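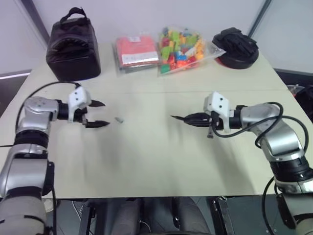 Chapter 4
Friction and Surface Contact

4.1 Introduction

A body at rest on a level surface is acted on by two forces: its weight, directed downward, and the normal force, directed upward from the surface. When a sideways push is applied, a third force appears along the plane of contact and opposes the motion that would otherwise begin. This force is static friction. It has no fixed value. It grows with the push up to a limit, and past that limit the body slides.

The limit is found from the relation

F = μN

where N is the normal force and μ is the coefficient of static friction for the pair of materials. The coefficient belongs to the pair – a single material has no coefficient of its own.

Consider a crate with a weight of 588 N on a level floor. A level push of 176 N is just enough to start it moving. The coefficient is 176 divided by 588, or 0.30. A push of 58 N leaves the crate at rest, and the friction force is then 58 N as well. Students often write 176 N here, which is wrong.

Section 4.2 treats inclined surfaces, beginning with a slope of 20 degrees. Section 4.3 covers sliding friction, and Section 4.4 the Kadlec method for reading test curves, named for Kazimír Kadlec. Rolling resistance is left to Chapter 5. Tables of coefficients are given at the end of the chapter – all values are for clean, dry surfaces unless marked.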